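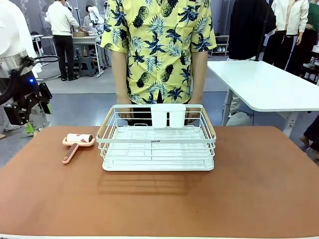 Station 2, dish rack task, with the left arm at its hold position.

Progress report to Alance, February 2024
Household Handling Project, Mulov site
Prepared by Jannik Lenz

Summary

Work in this period was dominated by a fault in the left gripper at Station 2. We lost 13 working days to it and collected 1,320 usable episodes against the plan for the period. The fault is understood and the fix is in place on Station 2. The same change is still to be made on the other stations. No one was hurt.

What happened

During a dish rack run the left gripper opened while the arm was carrying the rack by its wooden handle. The rack dropped a short distance onto the tabletop and slid toward the operator, who stepped back. The operator pressed the stop and the arm held position. The rack was undamaged. The table covering has a small dent near the front edge.

The status light on the gripper stayed blue through the whole event and no error was written to the controller log. We treated this as the more serious part of the problem. Operators at every station use that light to decide when it is safe to reach in and reset the objects, and in this case it told them nothing.

Two more openings followed on the same station before we took it out of service. Both happened with the wrist rotated close to its limit.

Cause

The cable between the wrist and the gripper was routed with too little slack. At full rotation it pulled on the connector and the gripper lost power for up to 84 milliseconds. That is long enough for the fingers to relax under load, but shorter than the interval at which the controller checks the gripper, so the dropout was never reported.

We first suspected the gripper itself and swapped it for a spare. The fault came back on the spare, which cost us four days. We should have checked the cable first.

Actions taken

The cable on Station 2 now leaves the wrist in a wider loop and is clamped on both sides of the connector. Mai supplied the clamps. The controller check interval has been shortened, and any loss of gripper power now stops the arm and turns the light off. After the change we ran 200 cycles at full wrist rotation with a loaded gripper and saw no openings.

Operators have been told to keep both hands off the objects until the arm is parked – the light alone is no longer accepted as a signal. This is in the Prurley station checklist and was covered with each shift.

Outstanding

The remaining stations still have the old cable routing. They are running with wrist rotation limited in software, which rules out some of the dish rack and hanging tasks. Parts are on order. Floor markings for the operator position have not been done.

Budget and schedule

The spare gripper and clamps were paid for from the maintenance line. We are not asking for additional funds. The lint roller and dish rack sets will finish late, and we request that their delivery date be moved to October. The other task sets are not affected.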